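We use cookies to remember your settings and to count visits. By continuing to read you accept this. Accept | Manage choices

Print this page | E-mail this to a friend

Hidura Evel table, light finish -- review after one winter

I bought the Evel table in February, after my old table became too small for both eating and working. I am writing this review slowly and with a dictionary, so please excuse me if some sentence sounds strange. I wanted to read such a review myself before I paid, and I could find only very short ones.

The Evel is sold by Hidura in two lengths and three finishes. Mine is the shorter one, 136 cm long, in the finish they call "pale." The price was 2,307 in my currency with delivery. The longer one was 3,101, and I measured my room two times before I accepted that it would not fit. If you have the space, I think the longer one is the better purchase, but then you must also be able to open the balcony door.

Delivery and assembly

The table arrived on a Monday in two boxes. The top is in one box and the legs with all the screws are in the other. The man from the delivery company would carry it only to the first landing, so I asked my neighbor, Precious Buthelezi, to help me with the top. It is heavier than it looks. Two persons can manage it on a stair, one person cannot.

There are 7 steps in the instruction sheet. Steps one to five are clear. In step six the drawing shows the crossbar from below, but the step before shows it from above, and I put it the wrong way and had to take it off again. The arrow on the crossbar should point to the side where the short screws go. Please do not tighten the legs fully before the crossbar is in place. The sheet mentions this, but only on the back page and in small letters.

The hex key in the box is too short for my hand. I used my own.

The top

For me the top is the reason to choose this table. On the website the pale finish looks almost yellow, and I was worried about that. In my kitchen it is more beige, nearly off-white, and on gray mornings it even has a little pink in it. The grain is fine and straight, with thin darker bands between the lighter ones. I like that it is quiet. My old table had big knots and a strong orange color, and a white plate looked dirty on it.

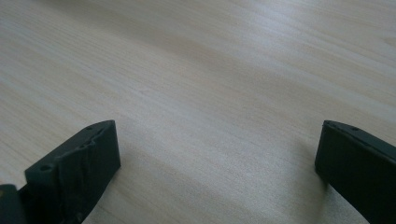
I was also afraid that such a light color would show everything. It does show coffee, and it shows tomato sauce very quickly. Crumbs are less visible than I expected, which can be good or bad, depending on who is coming for dinner. I wipe the table with a damp cloth after each meal and dry it with a second one. The seller advised me against the rough side of the sponge and I have obeyed.

For the care I use Tonda oil soap, the one without color. Two small spoons in a bowl of warm water, once a month. I tried a corner on the underside first. It left no stain there, so I continued with the whole top. The first time I used too much, and the surface felt sticky until the next day -- it was my mistake, the bottle says clearly how much.

In March somebody put a hot pot directly on the table (it was me). There was a white ring as big as a saucer. I wrote to the shop where I bought it, Wegener, and Rüdiger Wegener answered me the same evening. He told me to leave the ring alone for two days, then rub it with a little of the soap along the grain, never across. The ring became weaker. I can still find it if I bend down and look toward the window, but guests do not see it.

Sitting and working

The height is normal and my chairs with arms go under it. Four people eat comfortably. Six people can eat if they like each other. For work I put my laptop and a notebook side by side and still have a place for tea. The edge is a little sharp under the wrists when I type for a long time, and I would like it more rounded.

The table does not shake when I write. It does shake a bit when I knead dough, especially at the end near the wall, where my floor is not even. The legs have small feet that can be turned, but they turn very little. I put a piece of felt under one leg and now it is better.

What I would change

The drawing in step six, the sharp edge, and the feet. I would also like a small bottle of soap or oil included, at this price. The smell of the new finish stayed in the room for more than a week, so open the window if you have it where you sleep.

I would buy it again, in the same finish. Four stars from five. If Hidura makes the edge softer I will gladly come back and add the last one.

Print this page | E-mail this to a friend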